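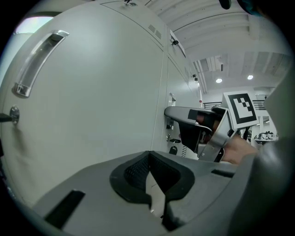

3.2 Storage units and locking hardware

The study was carried out in the shared workshop at Prevlow, where tools, consumables and personal equipment are kept in full-height metal cabinets. We included 18 cabinets in the sample. Open shelving and drawers under the workbenches were left out, as they are not locked and their contents are not logged.

All of the sampled cabinets came under the same storage rules before the study started, but their hardware had been changed over the years. The original doors were supplied with a cylinder lock and a matching key. When keys were lost, some of the locks were replaced, and in other cases a padlock was added. This means that the type of lock on a door tells us little about what is stored behind it. Figure 3 shows part of a cabinet row with a recessed chrome handle on the nearest door, a round lock cylinder below it, and smaller locks and latches on the doors farther along. A white label plate is mounted near the top of the row.

Ventilation was recorded for each cabinet because users had told us that they chose where to put damp gloves and cleaning cloths by looking for a vent. We noted only whether a vent grille was present and whether it was high or low on the unit. No airflow measurements were made.

3.3 Access records

Each time a cabinet was opened, the user filled in one line of the access sheet with the cabinet number, the purpose of the visit and whether the door was locked afterward. The sheets were collected every Saturday and typed into a single table by Viorica Golob, who also checked the cabinet numbers against the floor plan. Entries with a number that did not exist on the plan were marked as invalid and were not corrected by guesswork.

The full table held 3851 entries. After removing invalid numbers, duplicate lines and entries with no stated purpose, 3218 entries remained, and these are used in the rest of the paper. Most of the removed lines had no stated purpose. We did not find that any one cabinet lost many more lines than the others.

Purposes were written in the users' own words. Two coders sorted the first 1000 valid entries separately, using the Geraghty scheme, which has five groups: fetch, return, restock, search and other. They then met to discuss the entries on which they disagreed, and the wording of the search group was made narrower. A visit was coded as a search only if the user wrote that the item was missing or had been looked for in another cabinet first. The remaining entries were coded by one person with the revised wording.

3.4 Labels

In March the labels were replaced with a new set made under the Uvis naming rules, which put the type of item before the owner or group. The cabinets themselves were not moved, and the keys stayed with the same people. Entries made during the week of the change were kept in the table but are reported separately in Section 4, as several users wrote the old cabinet number and the new one on the same line.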